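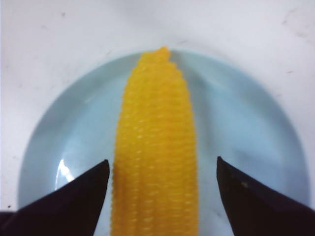
Aug 2, 2025: Corn Weather

2 min read

Home Diary Garden Letters About

Too hot to sleep, so I got up and read the water bill, a mistake at any hour. $289. The tomatoes had better be spectacular.

Drove out to Sturham for corn and came back with 29 ears, there being a discount I didn't understand. Titilayo Nwosu took six and told me I'd been robbed. She then stayed for supper and ate four of mine, with butter, in silence.

Mother's plates are still holding up. In February I swore I'd replace them. I also swore I'd learn Portuguese.

Must call Dremusard about the gutter.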